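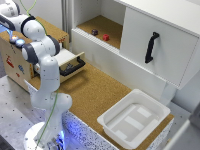
Requesting a Replacement Parking Permit

Residents of Norer Court whose permit is lost or damaged may apply for a new one at the Drevoter office.

1. Complete Form 22 and sign both pages.
2. Attach a copy of the vehicle registration. The name must match the lease.
3. Submit the form before 4 p.m. — later forms are dated the next working day.

Permits are issued within seven working days. A temporary pass is valid for 30 days. Questions may be addressed to Antonina Boiko, Resident Services.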